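Brushing Before Breakfast or After? A Clinic Study Looks at Acid and Enamel

People who drink orange juice or coffee with breakfast often ask when they should brush. A study run at the dental clinic in Tallcombe offers some guidance, and it suggests the order matters most for people who have something acidic every morning.

The study followed 397 adults for 26 weeks. All of them had at least one acidic drink at breakfast on most days. One group brushed before eating. A second group brushed within five minutes of finishing. A third group waited at least half an hour. Everyone used the same soft brush and the same fluoride toothpaste, and everyone was asked to brush again at bedtime.

Dentists checked for wear on the front teeth at the start and again at the end. The group that brushed right after breakfast showed the most new wear. The other two groups did about the same as each other.

"Acid softens the outer layer of the tooth for a short time," said Marcela Procházka, the dentist who led the study. "Saliva brings minerals back, but it needs a while to do that. If you scrub during that time, you can take a little of the surface with you."

The differences were small. Most people in all three groups had no wear that a dentist would treat. Procházka said the results should not scare anyone into skipping a brushing. A person who can only brush right after breakfast is still better off brushing than leaving it until night.
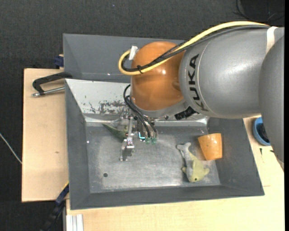

KUKA robot arm with a yellow cable, over a gray bin.

The study had some limits. Participants kept their own logs, and logs are not always accurate. Nobody measured how hard people brushed. The clinic also left out anyone with braces, crowns on the front teeth, or a history of severe reflux, so the findings may not apply to them.

Hsin-yi Shih, a hygienist who was not part of the study, said she gives patients much the same advice. She tells them to rinse with plain water after juice, soda or anything with vinegar in it, then wait. She also asks about snacks. Sipping a sour drink over a whole morning keeps the mouth acidic far longer than finishing it with a meal.

Dry mouth is another thing to mention at your next visit. Many common medicines cut down on saliva, including some used for allergies and blood pressure. With less saliva, teeth take longer to recover from acid. Do not stop a medicine on your own, but do let both your dentist and your doctor know if your mouth feels dry most of the day.

What you can do now:

Brush twice a day for two minutes with a soft brush and a fluoride toothpaste.

If you brush in the morning before breakfast, rinse with water after you eat.

If you prefer to brush after breakfast, wait 30 minutes when the meal included citrus, juice, soda or coffee.

Spit out the toothpaste and skip the rinse right after brushing, so the fluoride stays on your teeth longer.

Call your dentist if cold drinks start to hurt or if the edges of your front teeth look thin or see-through.

A larger survey is planned to begin in May. It will send questions on breakfast and brushing habits to 3,322 patients at several clinics, including the one in Hellby, and 620 of them will be invited for an exam. Chih-ming Chu, who is coordinating the survey, said patients who are invited will get a letter from their own clinic. There is no need to call ahead to sign up.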